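Vilton Square Pen Holder, Smoke Grey

Product code: VL-114
Range: Vilton Desk
Availability: in stock at Pellby, dispatched to order from Grerden

Description
The Vilton square pen holder is a free-standing, open-topped cup for pens, pencils and short rulers. The body is moulded in one piece from tinted translucent plastic, so the contents can be checked from the side without tipping the holder out. The outer walls are smooth and carry no printing. There is no lid, divider or drawer.

The square footprint allows two or more holders to be pushed together in a row with no gap between them, or set flush against the side of a letter tray. The inside corners are rounded to make wiping out easier.

Specification
Height: 114 mm
Wall finish: gloss outside, satin inside
Colour: smoke grey (clear and white are listed separately)
Feet: four, clear, self-adhesive, supplied loose
Longest item recommended: 300 mm
Pack sizes: single, box of 9, carton of 200

Fitting the feet
Wash and dry the base before use. Peel the feet from the backing sheet and press one into each corner recess. Leave overnight before loading. The holder can be used without feet on a cloth or leather desk mat, but will slide on varnished or laminated tops.

Position on the desk
Keep the holder clear of moving parts and paper paths. Next to a printer, it should stand to the side of the output tray and far enough from the rear feeder that a sheet can be loaded without reaching over the pens. Ballpoints may be stored either way up. Fountain pens should be stored nib up. Uncapped felt tips will dry out and should not be kept in any open holder. 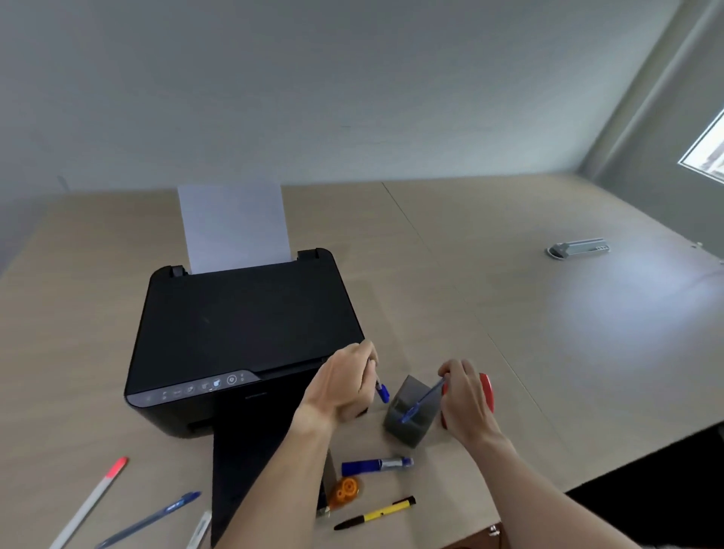 Square pen holder in smoke grey, on a wooden table with a black inkjet printer. Printer and blue ballpoint pens not included.

Care
Wash by hand in warm water with a little washing-up liquid. Ink marks on the inside can usually be lifted with a damp cloth if treated the same day. Do not use scouring pads, acetone or white spirit — all three will cloud the surface. Not suitable for dishwashers.

Related items
Kulkarni letter tray, A4, smoke grey
Kulkarni paper clip dish, square
Vilton pen holder, clear, box of 9
Replacement feet, sheet of four

Ordering notes
Boxes of 9 are packed in a single colour. Mixed colours are available by the carton only, and the split must be stated when the order is placed. Cartons are not returnable once opened.

Page last revised September 21, 2025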